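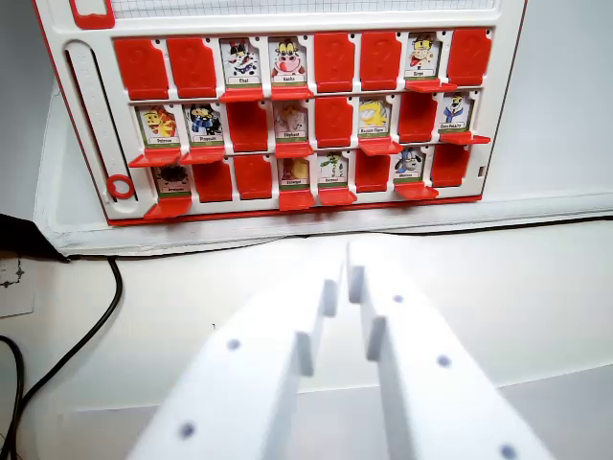
Guess-the-animal, half the flaps still up.

The Gronda folding table: a review after seven months of leaning on it

Posted June 12, 2022

I bought a folding table because our dining table was full. It had been full for years. It held mail, a sewing machine, a bowl of batteries in unknown condition, and one end of a jigsaw puzzle that had been declared finished on the grounds that the sky was boring. We ate at the other end, in shifts.

The solution any sensible person would reach for is to clear the table. I went shopping.

The Gronda is made by Fletow and costs $300, a number I said out loud several times in the store to see if it would get smaller. You can get a folding table for far less. I know this because I owned one, a hand-me-down with a top that flexed when you put your elbows on it and a leg that folded itself during a birthday dinner. The cake survived. The gravy did not, and yes, we had gravy and cake on the table at once, because of the shifts.

So I was ready to pay for legs that stay where you put them. The other candidate was the Fostach, which has a handle and a nicer box and a top the color of a dentist's waiting room. I'll get to it.

What you get

The table comes in one flat carton that is too wide to carry under an arm and too heavy to carry any other way. I slid it down the hall on a bath mat. Inside are the top, already hinged down the middle, the legs, already attached, and a bag with 2 wrenches in it. They are the same size. I have looked for the difference and have come to believe that Fletow simply knows its customers will lose one.

Assembly consists of bolting on a crossbar at each end. The instructions are all drawings, starring a bald figure who is delighted with everything. In one panel he has a friend over to hold the other side. I had no friend over and managed with a stack of cookbooks, but the drawing is right, you want the friend.

Open, it seats four adults who like each other. Fletow's label says six. Six is possible if two of them are at the corners and have agreed to eat like herons. The height is normal table height, so your regular chairs work, and there is a proper gap between the crossbar and your knees unless you are tall. My brother-in-law is tall, and he has opinions about the crossbar that I won't repeat in a review.

The folding

A folding table has to fold, and this is where the Gronda earns most of the money. Each pair of legs has a sliding lock with a loud click. You hear the click, you trust the leg. My old table had a little wire ring that you pushed down over a hinge and then prayed over. The Gronda's lock can't be half on, or at least I haven't found a way, and I have set the thing up while holding a phone, a lid and a conversation.

Folding it back is slightly worse. You press in a tab on each leg with your thumb, and the tabs are placed for somebody with thumbs on the outside of their hands. The first month I did it by kneeling on the underside, which works and looks terrible. Now I have the knack and could not explain it to you.

Folded up, it is as thick as a decent suitcase. We keep ours behind the couch, where it has been joined by an ironing board and a poster tube. It stands on its edge without falling over if the floor is level. Ours is not. It leans on the wall and has left a gray line there, which I have decided is a feature of the wall.

The top

The top is a pale wood-look surface with a dark edge. It looks like wood from the kitchen doorway and like a picture of wood from a chair. I don't mind. It wipes clean. In seven months it has taken coffee, nail polish, a glue stick, a hot pan I put down in a panic (on a folded towel, I'm not an animal) and beet juice. The beet juice left a pink ghost for a week and then went away by itself.

The hinge down the middle is the weak point. There's a seam, and the seam collects. Crumbs, glitter, salt, one earring back. Fletow sells a felt strip to lay in it and I refuse on principle to buy an accessory whose job is to apologize for the product. I use a butter knife.

The seam also matters if you write by hand. Put your paper across it and your pen will fall in at the worst point of your signature. The same goes for jigsaw puzzles. Anything with a flat base of its own is fine: board games, laptops, the sewing machine, a tray of seedlings in May that I moved on and off the balcony twice a day like a nurse.

Wobble

Everyone asks about wobble. I asked about wobble. I stood in the store pushing the display model with one finger until an employee came over.

End to end, there is none worth mentioning. Side to side, there's a little, mostly when someone is erasing. If you run a sewing machine at full tilt, the far end hums and your tea gets rings in it. At ordinary speeds it's fine. One foot has a screw-out leveler and the other three don't, so if your floor dips you need to turn the table until the adjustable foot meets the dip. This took me an evening to work out. The drawings show the bald man turning the foot and smiling. They do not show him walking a table in circles.

The Fostach, since you'll be wondering

Someone on my street has the Fostach and let me use it for a yard sale. It is lighter, and the handle is a real pleasure. I carried it down the front steps alone, feeling competent. The surface is one of those pebbled plastics, so nothing slides, and nothing wipes off either. Anything you write on it comes out looking as if you were on a bus.

If you need a table for outdoors, or for the trunk of a car, get that one. It costs less and I wouldn't weep if it got rained on. For indoors, where you have to look at it, I'd still go with the Gronda.

A word about the feet, and about customer service

One of the rubber feet came off in the fourth month. It didn't break, it just left. I found it in the vacuum cleaner. I pushed it back on and it left again, so I wrote to Fletow, who replied asking for a photo of the missing foot. I sent a photo of the leg without it. They asked for a photo of the foot. By then I had the foot in my hand, so I sent that too, and they wrote back to say it looked fine.

In the end I took the foot to Kılıçarslan, the hardware store by the bus station, which has drawers going up to the ceiling and will sell you a single washer in its own paper bag. The man behind the counter looked at my rubber foot, went up a ladder, and came down with a set of 4 that fit better than the originals. They're black where the old ones were gray. They cost less than the bus ride.

Would I buy it again

Yes, with the sour face of a person who still remembers the price. It goes up fast, it stays up, and it holds a full dinner without anyone needing to brace a leg with their foot.

I should report that it has been behind the couch only a handful of times. The plan was to put it up for meals and take it down after. For most of the spring it has stood open by the window, and in the past few weeks it has acquired a bowl. There are batteries in the bowl.

Good: legs that lock, a top that wipes, matching wrenches.
Bad: the seam, the thumb tabs, the rubber feet, the weight.
Buy it for: indoor use, four people, a fairly level floor.
Skip it for: camping, jigsaw puzzles, tall relatives.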